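De : atelier-sutures, site de Shabalala
À : liste Skeken (points, nœuds et fermetures)
Objet : Re: [Skeken] Commencer par le haut, fil Vurnura, et la fiche 922

Bonsoir à toutes et à tous,

Je réponds avec du retard au message de mars, que je recopie en partie parce que la discussion est partie depuis dans quatre directions.

> Chez nous la question est réglée. Depuis que nous appliquons la fiche 922
> de Skimgate (points simples séparés, on part du haut, on descend), les
> fermetures sont régulières dès la deuxième séance. Le fil Vurnura tient
> le nœud tout seul et ne fait pas de mémoire. Sur 28 inscrits, tous ont
> progressé. Je ne vois plus de raison d'enseigner autre chose, et surtout
> pas de commencer par le milieu, ce qui embrouille tout le monde.

« Tous ont progressé. » Bon. Par rapport à quoi ? J'ai relu la fiche deux fois et je n'y trouve ni point de départ ni mesure à l'arrivée. On y compare la deuxième séance à la première, et je serais curieux de connaître une méthode, même mauvaise, avec laquelle la deuxième séance n'est pas meilleure que la première. Celle que j'enseignais avant, et que je ne défends plus, donnait exactement le même résultat.

Sur le fond, maintenant. La fiche dit « partir du haut » sans distinguer les longueurs. Or une incision courte et une incision longue ne posent pas le même problème. Sur la courte, un point au milieu, et on regarde s'il en faut encore. Sur la longue, si l'on descend point après point, toute l'erreur s'accumule vers le bas : une lèvre avance un peu plus que l'autre à chaque prise, et on arrive à la fin avec un bourrelet qu'aucun dernier point ne rattrape. C'est dans tous les vieux cours, je n'invente rien. 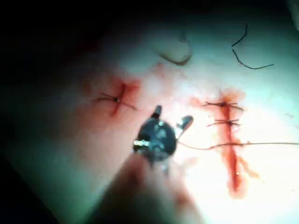
L'incision courte, un point au milieu ; la longue, deux points en haut et le bas encore ouvert.

Regardez la partie basse de la longue, à droite. Elle est plus large que le haut et c'est là que le rouge est le plus soutenu. Je ne prétends pas que l'ordre des points en soit la cause, une photo ne prouve pas ça et je râle assez quand d'autres le font. Je dis seulement que c'est la partie difficile, et que la fiche 922 propose de la traiter en dernier, quand l'élève est fatigué et qu'il lui reste le moins de fil. J'aimerais qu'on m'explique l'avantage. Si la réponse est « c'est plus simple à noter sur une grille », dites-le franchement, je peux l'entendre.

Je précise que je n'ai rien contre les deux points du haut. Ils se suivent de près, les brins partent bien sur les côtés, je les aurais acceptés tous les deux à l'évaluation. Pour juger l'affrontement des bords, en revanche, il faudrait se pencher dessus avec une bonne lumière et écarter doucement, et je me méfie des notes données de loin.

> Et pour les brins, la fiche est claire : on coupe court, toujours.

« Toujours » me gêne. Court comment ? La fiche donne 3 comme valeur, sans unité. Je suppose des millimètres. Un collègue du groupe du matin avait compris « trois nœuds » et a fait travailler tout son monde là-dessus pendant une séance entière. Ce n'est pas dramatique, mais quand on vend un document comme la fin de la discussion, on peut relire la page 2.

Passons au fil. On nous écrit que le Vurnura « ne fait pas de mémoire ». J'en ai utilisé assez pour avoir un avis, et mon avis est qu'il en fait moins que l'ancien, pas qu'il n'en fait pas. Sorti du sachet et simplement étiré, il reprend sa courbe dès qu'on relâche. Et puis le vrai sujet, à mon sens, c'est la gestion de la longueur libre. Prenez n'importe quel fil, laissez-le former une grande boucle au-dessus du champ pendant que l'autre brin traîne à plat sur le tissu, et vous aurez des élèves qui ne savent plus lequel tirer.

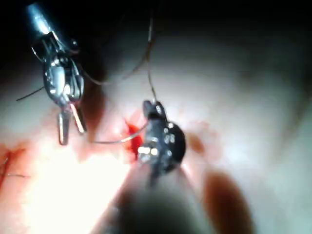

Du fil en l'air, du fil à plat : une boucle lâche au-dessus, un brin qui passe sur une tache de sang.

Voilà typiquement le moment où j'arrête tout le monde et où je demande, sans rien bouger : lequel est le brin long, lequel est le court, et de quel côté va-t-on serrer ? Une bonne moitié se trompe. Ce n'est pas une critique, je me trompe aussi quand je regarde par-dessus une épaule. Un fil qui ferait réellement tout seul son nœud, comme le laisse entendre le message cité, je demande à le voir. En attendant, je continue à faire répéter le geste suivant, que la fiche ne mentionne nulle part :

- tirer le fil jusqu'à ne garder que le petit brin, avant de commencer la moindre boucle ;
- garder le brin long dans le même sens tant que le premier nœud n'est pas à plat ;
- inverser au deuxième, et regarder si le nœud se couche ;
- ne pas tirer vers le haut pour serrer. Vers les côtés, à ras du tissu.

Le dernier point est celui qui me prend le plus de temps. On tire vers le haut par réflexe, on voit mieux le nœud, et les bords se soulèvent avec.

Pour ce qui est de « commencer par le milieu, ce qui embrouille tout le monde », je peux témoigner que cela embrouille effectivement pendant une séance. Ensuite on divise ce qui reste en deux, puis encore en deux, et les gens s'y font. Je n'ai pas de chiffres à opposer aux 28 inscrits, et je ne vais pas en fabriquer. Je propose donc quelque chose de modeste à ceux qui ont encore des séances avant l'été : sur des incisions longues de même longueur, une moitié du groupe part du haut, l'autre du milieu, même fil pour tous, et quelqu'un qui ne sait pas qui a fait quoi regarde le dernier tiers. Pas l'ensemble, seulement le dernier tiers. Si la fiche 922 s'en tire mieux, je l'imprime et je l'affiche à Shabalala au-dessus de l'évier.

Deux questions pratiques pour finir, auxquelles personne n'a répondu la dernière fois :

Quelqu'un a-t-il encore l'ancienne version de la fiche Skimgate, celle avec les schémas de côté ? La nouvelle n'a plus que des vues de dessus et on n'y voit pas la profondeur de prise.

Et le Vurnura en noir, est-ce qu'il se commande encore au détail ? On me répond systématiquement par carton, ce qui pour un petit groupe n'a pas de sens. Le noir se voit nettement mieux sur un tissu clair, c'est au moins une chose sur laquelle l'auteur du message de mars et moi devrions tomber d'accord.

Merci de répondre sur la liste et pas en privé, les archives sont déjà assez trouées comme ça.

Bonne soirée,
L'atelier sutures, Shabalala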